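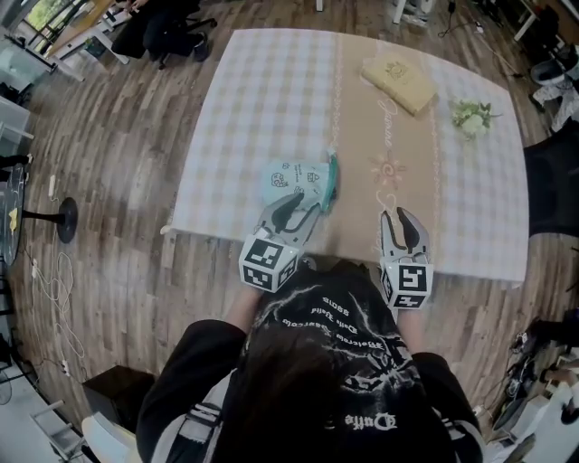

Steveck, Apr 1, 2021

3.2 Table setting and items

Figure 2. Flat bag on the line between cloth and runner. Book and flowers farther back.

All sessions used a square table dressed the same way. White cloth with a soft lavender-gray check, tan runner down the middle, far edge to near edge. Participants sat at the near side. Items for this block: one pale mint-blue plastic bag with small dark doodles, one pale yellow book, one small bouquet, white and pale green.

The bag was the hard item. Thin things lie flat and give little to get hold of - Chiu and Pelletier saw the same in the June pilot. We kept it in anyway. 209 trials in total, 151 with the bag, the rest split between book and flowers (see Table 1). Trials over 60 seconds were stopped and logged as incomplete.

Runner was straightend between trials. Cloth left alone unless it had slid. Order of items was set by Wan before each sesion.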